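Workshop notebook – Gremside picture book
Friday, February 10, 2023

In at 10. Heating off again. Ruoxi already at the big desk with the revised roughs for spreads four to seven, so started straight in.

Spread four – the ferry. Text still too long. Cut "and the whole harbor held its breath", cut the second gull. Mahlet wants the second gull back. Gull stays out for now, ask me again when the dummy is stapled.

Spread five – page turn falls in the wrong place. Clello says "I never" and then the reader has to turn to find out what he never. Works read silently, dies read aloud. Tried it on Todor, who stopped at the gutter every time. Move "I never" to the top of six and let five end on the closed door. Ruoxi will need to redraw the door bigger, sorry Ruoxi.

Spread six – fine. Leave it alone!!

Spread seven – the grandmother's song. Rhyme in line three is cheating (lantern / pattern). Have 44 alternatives on the back of an envelope, all bad. Deepika suggests dropping the rhyme and just repeating line one. Probably right. Sleep on it. 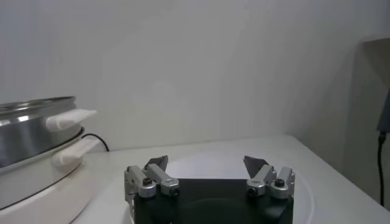 Word count after today's cuts is still over where I want it, mostly becuase of the middle. Too much of Clello explaining himself. The rule we agreed in January was one thing he wants per spread and no speeches, and I broke it twice on spread eight. Need a gesture there, one the drawing can carry. He could just reach for the box and stop short, hands held like that gripper, two sets of fingers facing each other over a gap and nothing between them. No line of text at all. Ruoxi to try two thumbnails, one close, one from across the room.

Dates problem. Arben read the author's note and says I have the harbor wall built in 1753 on the first page and "in my great-grandfather's day" on the last. Both can't stand. Keep the year, lose the great-grandfather. Check the map on the endpapers says the same.

Bellwood have been in touch about the print run. 2000 for the first one, paper sample to follow. I want the uncoated, the blues went dead on the other stuff. Mahlet to chase.

Title – still not settled. "Clello and the Low Tide" v "The Box at Gremside". Deepika likes the first, Arben the second, I like whichever one I read last. Leave til the cover rough is done.

To do
– retype spreads four and five with cuts
– new dummy, stapled, proper page turns
– read aloud to Todor again, dont tell him what changed
– song, line three
– envelope in the bin
– return Arben's scissors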